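Wernallow Makers Board > Workshop Talk > Can a machine tidy your bench yet?

dace_dzene
January 13, 2020

Right, I've been itching to start this one! I spent most of my holidays reading up on robot arms and grippers and I'm convinced we're closer to having chores done for us than people think. I don't mean a walking butler. I mean something bolted to a rail that picks up a bottle, puts it back where it lives and leaves my meter alone. Soft fingers have come on such a lot, and they forgive a sloppy grab. Who else is keen?

kestutis_j

Keen, yes. Convinced, no. At Skorkwood we have an arm that loads the same tray all day and it's a joy to watch. Move the tray by the width of a thumb and it all goes wrong. A bench is never the same two days running, and mine isn't the same after lunch.

dace_dzene

But that's a fixed program! The newer stuff looks first and then reaches. Different animal.

Safta S.

Can we talk about a proper job, with real clutter? Tidying "a bench" is too vague. Which things, going where?

dace_dzene

Fair point. Let's say this sort of bench, and the job is to get the bottle of red liquid standing on the red disc. One bottle, one target. 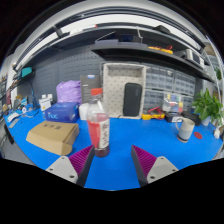
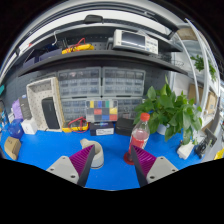 Re: Can a machine tidy your bench yet?

kestutis_j

Good choice, and nastier than it sounds. Clear plastic is horrible for depth cameras, they look straight through it. Then you've got a part-filled bottle, so the weight isn't spread evenly and the liquid moves when you do. I'd give it 70 tries before I trusted it with the lid loose.

gediminas_b

I'm with Dace on this one. The cap is bright, the disc is bright and the mat is one flat colour. That's a kind setup for a camera. Find the cap, work down from there, close the fingers. I'd be more worried about the plant, leaves move and they get in front of things.

Safta S.

The test leads are what would finish me off. Red leads looped round a yellow meter! Ask a machine to coil those neatly and come back in May. I can barely do it myself.

dace_dzene

Ha, yes, cables can wait. But Safta, would you pay for one that did bottles, mugs and boxes and left the cables to you? I would, happily.

Safta S.

Depends on the price. The secondhand arm I looked at from Givoneck was 895 and that was without a gripper. I can put a mug away for nothing.

birute_jk

Joining from the household side. I look after my mum's house as well as mine, and I'd take a slow, clumsy one tomorrow if it could run 24 hours a day. Who cares if it needs ten minutes per cup while everyone's asleep? You're all judging it like a shop-floor machine where seconds matter.

kestutis_j

That's a good argument for slow. It isn't one for clumsy, Birutė. A dropped cup at three in the morning is still a dropped cup.

birute_jk

Plastic cups then :)

gediminas_b

Has anyone tried the Ramanauskas kit? Soft ribbed fingers, 2 to a set, and you print the mounts yourself. I've got one half built and I'm hoping to try it on bottles first, water only. Will post results, good or bad.

dace_dzene

Oh brilliant, please do! Try one full and one half full if you can. I want to know whether it slips.

kestutis_j

And move the target between goes, or it doesn't count.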